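Moving to Treltby: your questions, my answers

Last updated 12/10/18

I get a lot of email about our move from the city to Treltby, and I end up typing the same replies over and over, so I've put them all on one page. If yours isn't covered, the comments are open and I do read them (slowly).

Why Treltby?

Rent, mostly! We'd been driving through on the way to my in-laws for years and always stopped at the bakery on Forsyth Street. One July we saw a For Rent sign two doors down from it and I called the number from the car.

How long is your commute now?

I take the train in three days a week and it's 90 minutes door to door if I make the connection at Flerna. If I miss the connection it's another 31 minutes on a bench, and the waiting room closes before the evening trains come through. Bring gloves. The other two days I work from the spare bedroom.

Do you still need a car?

Yes. I really wanted to say no to this one. The grocery store is walkable, but the doctor, the hardware store and the vet are all out by the highway, and the bus doesn't run after supper. We went from two cars to one and that's been fine so far, with some grumbling.

What do you do about coffee?

You people ask this more than anything else, ha. The bakery opens at seven and my train leaves before that, so I make it at home and carry it. I've gone over to an insulated mug with a proper handle, even though the handle takes up room in my bag, and I wouldn't go back to paper cups.

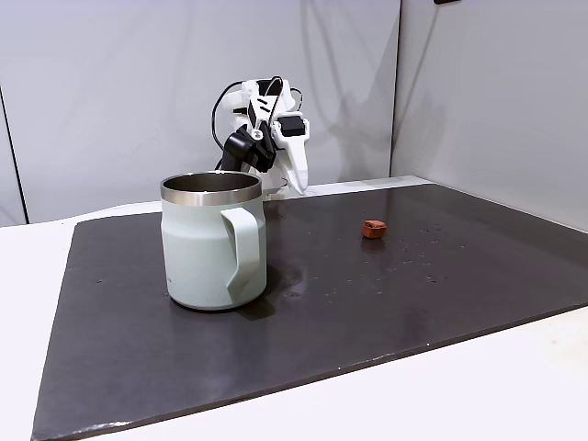

Mint green with a steel rim.

Did you hire movers?

We used Karton for the big stuff and did the rest ourselves over two weekends. The quote had a fee for stairs that I didn't spot until the second page, so read the whole thing. I packed 40 boxes of books and regretted maybe half of them on the way up to the attic.

Is it really cheaper?

Our rent dropped by some 222 dollars a month, but the train pass eats a good part of that, and heating an old house is a whole other story. We come out ahead, just not by as much as I'd bragged to my friends beforehand. Ask the landlord for last winter's gas bills before you sign anything. Ours handed them right over and I wish I'd looked at them harder.

Have you made friends?

A few! It took most of the first year. Going to the same places at the same time helped more than any of the meetups did, and so did having a dog who pulls me toward every other dog in town.

Would you do it again?

I would, but I'd rent closer to the station. It's a pretty walk in spring and a miserable one in the dark with sleet coming at you sideways.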